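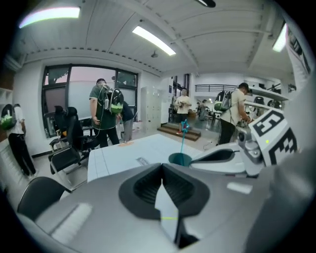
Gavport packing firm moves staff from the line to the practice tables

A company in Gavport which packs gifts and party goods for small shops has given part of its staff a new kind of work. Eighteen employees of Welard, who until spring were filling boxes by hand, now spend their shifts showing the same movements with hand-held grippers, so that robot arms can learn them later.

The change was presented to the local press in August 2021, when the firm opened its upstairs workroom for one morning. The staff there wear backpacks which carry the equipment for recording. They stand at white tables marked with a grid, pick up small objects and put them in another place. The objects are simple ones, such as cups and bowls, and sticks or wands of the kind that go into children's party sets.

"A thin thing that stands up in a cup is very hard for a machine," said Shona Morrison, the operations manager of Welard. "A person takes it without looking. The robot must learn where to close the fingers, and how hard."

According to Ms Morrison, each worker repeats a task 200 times in a shift before the table is changed to another one. A repetition lasts only a few seconds, but it must be done calmly and from start to finish. If somebody stops in the middle or drops the object, the repetition is marked and does not count for the total. It also does not count against the worker, and this point was important for the staff when the rules were discussed in spring.

The robot arms will come from the engineering company Rolura. The first four are expected at the packing hall on Chisholm Road before the end of the year. They will be placed at the end of the line, where the mixed sets are put together. Welard says the boxes themselves will still be closed and checked by people.

Shorter shifts, other complaints

For the employees the most visible difference is the working day. On the line a shift was eight hours with two breaks. In the workroom it is six hours with a break after each hour, and the hourly pay was raised so that nobody receives less at the end of the month. The heavy lifting is gone completely.

Niall Guthrie worked on the line for seven years and was one of the first to change. He said that his back is better, but his wrist gets tired in a way he did not know before.

"The gripper is not heavy when you take it," he said. "After the third hour you feel it. We asked for a lighter one and they are looking at it. For the moment we change hands, and some of us change the table more often than the plan says."

He also misses the noise of the hall a little. In the workroom people talk less, he explained, because each one is concentrating on the own task. At the end of a set they walk around, drink something and come back.
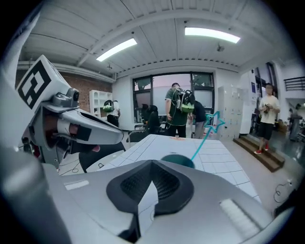 Union asks for written promise

The trade union representative at Welard, Keir Dalgleish, does not oppose the project. He says however that the staff are in a difficult position, as they are teaching a machine the work by which they earned their living.

"The people understand this very well, they are not children," said Mr Dalgleish. "What they want to know is what they will do in two years, when the teaching is finished. So far we have heard good words about it. We would like to have them on paper."

The management has promised that there will be no dismissals because of the robots until the end of next year. The union asks for a longer period and for a right to training, so that the workers from the tables can apply for the posts of robot operators. Ms Morrison confirmed that such posts are planned, but she did not want to name a number. The talks will continue in autumn.

A second question is the recordings. The cameras on the grippers look at the table, but they also see the room and the colleagues in it. Mr Dalgleish says it took several meetings to agree who may look at this material. Under the present rules it may be used only for the training of the robots, and a supervisor cannot use it to judge how somebody works. Faces must be made unrecognisable before the files leave the company.

Alasdair Forsyth, who leads the project for Rolura, said that the knowledge of experienced packers cannot be replaced by instructions written in an office. In the first weeks his engineers prepared exact descriptions of each movement. The packers followed them for some days and then told him that nobody would do it like this in reality. The descriptions were made much shorter.

"Now we write what should be in the cup at the end," said Mr Forsyth. "How it comes there, they decide."

Ruairi Swanson, who is still working in the hall, has put his name on the list for the next group. He has heard from his colleagues that the work is easier for the body and sometimes boring. He would like to try it before the arms are installed, he said, as afterwards he will be standing next to them every day.

Welard employs over 200 people in Gavport. The next group will begin at the tables after the autumn holidays.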